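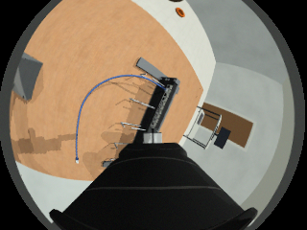
Clirkard opens its doors to visitors in June

Busida – Clirkard, a developer of robot software for cable work, welcomed nearly 200 guests to its open day in June. The visitors came from local companies and technical schools, and they could follow on large screens how a robot arm is prepared in simulation for its tasks at a rack.

The demonstration began at 10 a.m. and was repeated in the afternoon. Each group had 15 minutes for watching and after this could ask questions to the engineers.
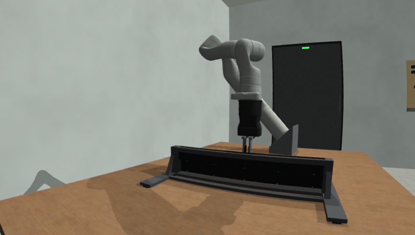 Reading time: 1 minute

The program shown at the open day has the name Asa. It was developed together with the company Hájek, which is a partner of Clirkard for three years. In Asa, the arm, the table, the rack and the room are all computer models, so the engineers can try a new movement many times before any real equipment is used.

"Many guests asked why we do not start directly with the real machine," said Mirko Bortolotti, head of development at Clirkard. "For the present project we have prepared 379 different starting positions. In the workshop this would take us the whole summer – in simulation we change them with one click."

Students also had the possibility to plan a short movement of the arm by themselves. In total 51 of them took part.

Clirkard will repeat the open day next year. Schools which are interested in a group visit can already write to the visitor office in Busida.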